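Home visit inspection checklist: hand-held gripper collection
Site: Wulladton, flat 3
Task set: Requena (tidying small household goods)
Visit: Tuesday, morning session
Target: 400 usable examples across all homes on this route

1. Permission form signed by householder before unpacking
OK.

2. Walkways clear
Partly. A stool near the table should go against the wall before the next session. Tiled floor, so check shoes for grip.

3. Work surface stable and clear of drinks
OK. White table, does not rock. Drinks stay on the coffee table.

4. Gripper fingers open fully, pads seated, pivot pins in place
OK on both tools. Open and close each one 60 times before the first take and check the pins again. 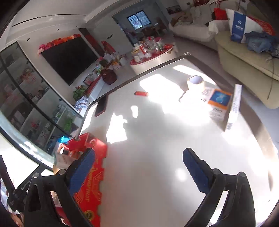 Fingers open over the table, red box to the left. Check 4.

5. Light
Needs action. Direct sun leaves patches on the table that wash out completely. Draw a curtain or start later. Takes where the glare covers the object should be marked "L" in the Zuria log and left out of the training set.

6. Medicines
Allowed in this task set only if the packs stay closed. Do not squeeze the cartons. If a pack splits, stop, bag it and tell the householder. No children or pets in the room while medicines are on the table.
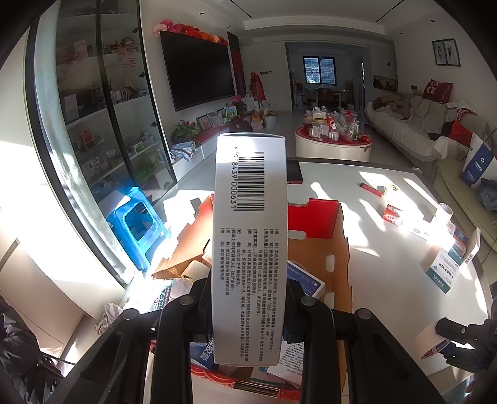 Tall narrow packs are harder to hold than they look, so grip them by the sides and lift slowly. A dropped pack is kept as an example but must be labelled as a drop. Do not trim the end off the take.

7. Private items in view
Needs action. There is a wedding photograph on the wall over the sofa. Send the whole batch for blurring before upload.

8. Clocks matched on both tools
OK. Last take number 1167.

9. Batteries
One Tromano pack slow to charge. Swapped and tagged.

Result: pass with actions on 2, 5 and 7. Recheck at start of next visit.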